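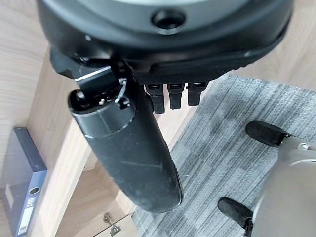

New carpet in the back room
2/3/20

The back room finally has a carpet. I'd been putting it off since we moved the desks out in January, mainly because I couldn't settle on a color. I ended up with a gray one from Nestel, a pattern they call Gidia. It has uneven streaks of light and medium gray with some darker charcoal patches mixed in.

I brought home three samples and left them on the floor for a week. The plain beige one from Gomau showed every crumb. The Ene was nice underfoot but too blue in the evening. The streaky gray was the one I stopped noticing, so I ordered it.

The total was $642 with the pad and delivery. I did the cutting myself, which took two evenings and a lot of knife blades. The edge is straight where the carpet meets the light wood, and I'm happy with that part. I used a long level as a guide and went slowly – three light passes work better than one hard one.

The corner by the closet is not as good. I cut it a little short and will have to cover the gap with a strip of trim.

It's quieter in there now, and warmer in the morning. The new carpet smell took seven days to clear with the window open. I still need to plane the bottom of the door, which drags when it's opened all the way. I kept the bigger offcuts and put one in the trunk of the car.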